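Borari Round Wicker Tray
Item 677 – Kitchen and Table – Sold by Kofler

The Borari is a low, round tray woven from natural wicker. It is made for the kitchen counter or the table, and it holds fruit, vegetables, bread or rolls. The rim is raised enough to keep round items from rolling off, and the open weave lets air reach the food from underneath.

Diameter: 27 cm
Material: undyed wicker
Finish: none
Care: wipe with a damp cloth, dry in the open air
Dishwasher: no
Oven and microwave: no
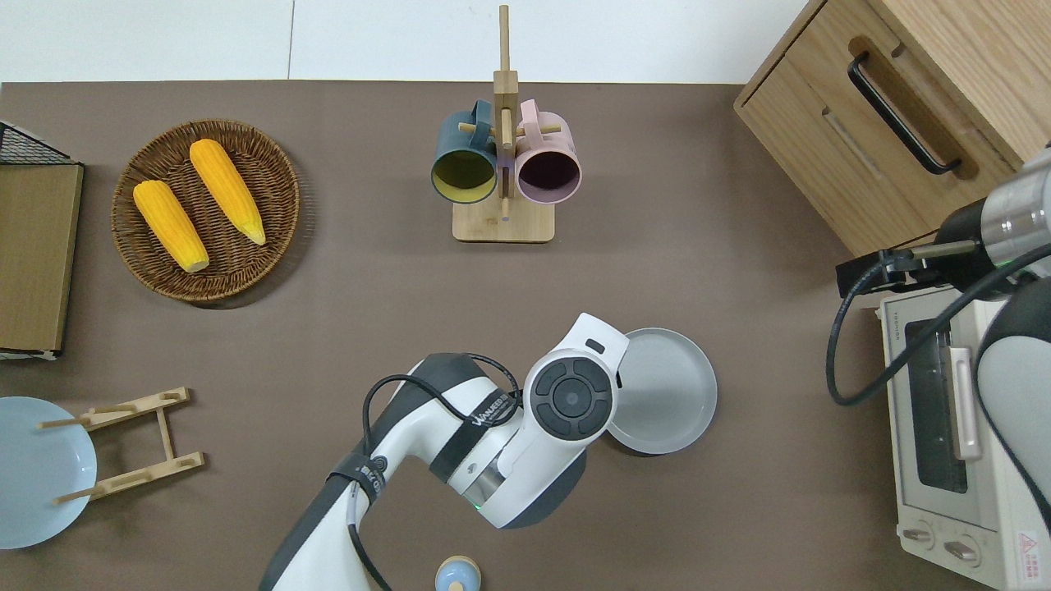 Size is the question we get most often. The 27 cm tray is meant for a small household and fits in most wall cabinets. Long vegetables are best laid at an angle – two corn cobs go in side by side on the diagonal, with the tip of one resting near the rim. On a brown tabletop the wicker looks right next to plain plates in light gray or pale blue, and it goes well with a light wooden mug tree or dish rack. For a larger amount of produce, order two trays or look at the Dolto oval basket.

Wicker is a natural material, so color and weave vary a little from tray to tray. A new tray may shed a few short fibers. Brush them off with a dry cloth before first use. Do not soak the tray or leave it standing in water. Put a napkin or a sheet of paper under anything that drips, and let the tray dry fully before you stack it. Cleno brush no. 100 is soft enough for crumbs caught in the weave.

Trays ship flat in a cardboard sleeve. Shops and cafes can order by the carton, and orders of 1000 pieces or more are made to request, with delivery from March. Returns are accepted if the tray is unused and still has its paper tag.

Also in this range: Borari bread basket, Borari coaster set, Dolto oval basket.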